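HOUSEHOLD AND SMALL KITCHEN FOOD STORAGE
Course notes, Unit 2: Portioning, trays and stock rotation
Instructor: Traian Onu

Read before the Tuesday session. The tables for dry goods are in the Unit 1 packet and are not repeated.

2.1 Scope

This unit covers prepared food between the end of cooking and the moment it is served or discarded. Raw storage was covered in Unit 1. Freezing is mentioned only where it changes how food is portioned. Canning and fermentation are outside the course.

2.2 Terms

Batch: everything produced from one run of one recipe. A batch has one label code, however many containers it fills.

Portion: the amount served to one person at one sitting, by weight.

Holding: keeping food at serving temperature, hot or cold, after cooking.

Rotation: the order in which stored containers are used. Unless a label says otherwise, the oldest goes first.

Yield: cooked weight divided by raw weight. Yield is a property of the recipe and the equipment together. A yield measured in one oven should be checked again before it is used for another.

2.3 Portioning by weight

Portion by weight, after cooking. Portioning by volume is acceptable for soups and thin sauces and for little else. Scoops and ladles are marked with a nominal capacity, but the amount of food they deliver depends on how full the server packs them. Two people using the same scoop on the same rice will produce different portions.

Procedure:
Set the empty container on the scale and press tare.
Fill to the target weight.
Remove the container and let the display settle before placing the next one.
Record the total for the batch, not the individual weights.

Worked case. The Clarach recipe sheet for baked squash gives a raw weight of 1,618 g after trimming. The cooked weight on the sheet is 1,180 g. Yield is 1,180 divided by 1,618, or 0.73 to two places. The loss is nearly all water. If the target is 600 g of cooked squash, the raw weight needed is 600 divided by 0.73, which rounds to 822 g. Round raw quantities up, never down.

Students often apply the yield in the wrong direction. Raw to cooked is a multiplication. Cooked to raw is a division. If the raw figure comes out smaller than the cooked figure for a roasted or baked item, the calculation is inverted.

2.4 Choice of container

Shallow containers cool faster than deep ones of the same volume. Heat leaves through the surfaces, and a shallow layer has more surface for its mass. For anything dense (beans, mashed vegetables, stews) keep the layer to two inches or less.

Material matters less than depth, but it does matter. Metal pans conduct well and cool quickly. Plastic trays insulate and should be kept for food that is already cold or that was never hot. Glass is slow to cool and can crack if moved directly from oven to refrigerator.

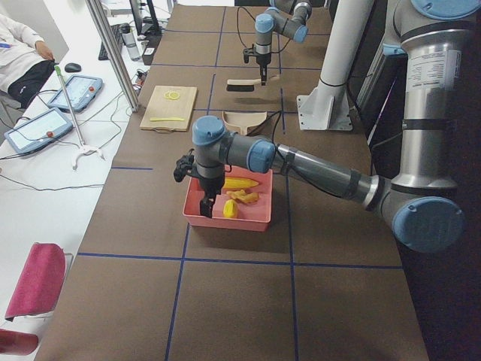

Color coding is useful if it is applied without exceptions. Assign one color to each category of food and write the key where the containers are stored. The Miranda kitchen plan used in the exercises assigns color by allergen group. The Sternel plan assigns it by day of the week. Either system works. Combining them does not, because one color then carries two meanings and a reader cannot tell which was intended.

Lids should fit the container they are used with. During the first stage of cooling, leave hot food uncovered or loosely covered, provided nothing can drip onto it from above. Close the lid once the food is cold.

2.5 Labels

A label carries the name of the food, the batch code, the date prepared, the discard date and the initials of the person who filled the container. Write the label before filling. Adhesive sticks poorly to a damp or greasy surface, and labels written afterward tend to be shorter than they should be.

Do not put labels on lids. Lids get exchanged.

When a batch is combined with another, the new container takes the earlier discard date. A small amount of old stock added to a large amount of new stock makes the whole container old stock.

2.6 Shelf order

Ready-to-eat food goes on the upper shelves. Raw meat and fish go at the bottom, in containers with sides. Leave a gap between containers and the back wall so that air can move.

Load from the back and take from the front. With a deep shelf this means pulling the older containers forward each time new ones go in. Reaching over old stock to put new stock behind it is acceptable only if nothing has to be lifted across an open container.

2.7 Exercises

Using the Brosolow weekly menu in the appendix, calculate raw weights for each vegetable item. Show the yield used and its source.

Rewrite the Sternel color key so that it codes by allergen group. State which labels would have to change.

A container prepared in one batch is topped up from a second batch with a later discard date. Write out the full label for the combined container.

Bring written answers to class. The April kitchen session will use the same menu, with measured yields in place of the printed ones.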